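13 August 2020

I have been going through the hall closet this week, mostly to deal with the packages I never opened. Some of them came from a Skelance order last October. I bought spare cables and a few small parts, put the bag on a shelf, and forgot what was in it.

My main problem is packaging. I used to tear everything open by hand, and I ruined a few things that way. One time I ripped a bag down the side and spent 17 minutes looking for a screw under the radiator. Now I keep a utility knife in the kitchen drawer and use it for anything that is sealed.

I work on a dark table, which is not ideal for small dark parts, but it's the only one with enough space. I clear it first. Then I hold the package up and read the front before I cut anything, in case there is a part number I need to keep.
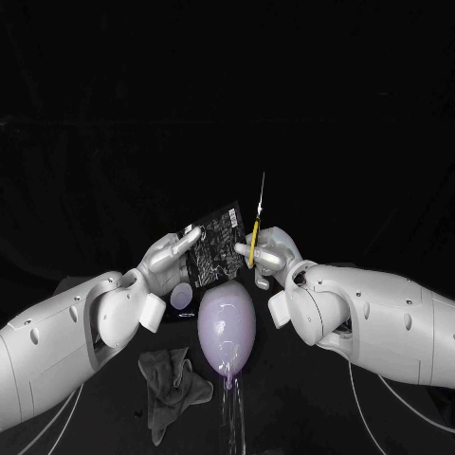

The part number matters more than I expected. Last year I threw out a wrapper with the number 3213 on it and then couldn't reorder the same piece. Cistov had something close, but it was the wrong length, and returning it cost me more than the part did. So labels go in an envelope now, with the date of purchase written on the back.

For cutting, I keep the blade out only as far as I need it and go along the top, just under the seal. I don't cut through the middle, even when the plastic is thick. If the bag has a fold at the bottom I leave that alone, as small things tend to settle there.

A dull blade is worse than no knife. I change mine when it starts to drag. I paid 19 dollars for a box of spares from Lim and I expect it to last me several years.

I still have one shelf to go, plus a carton from Wotau that I think is all light bulbs. The empty bags are in the trash and the envelope of labels is in the desk, second drawer down.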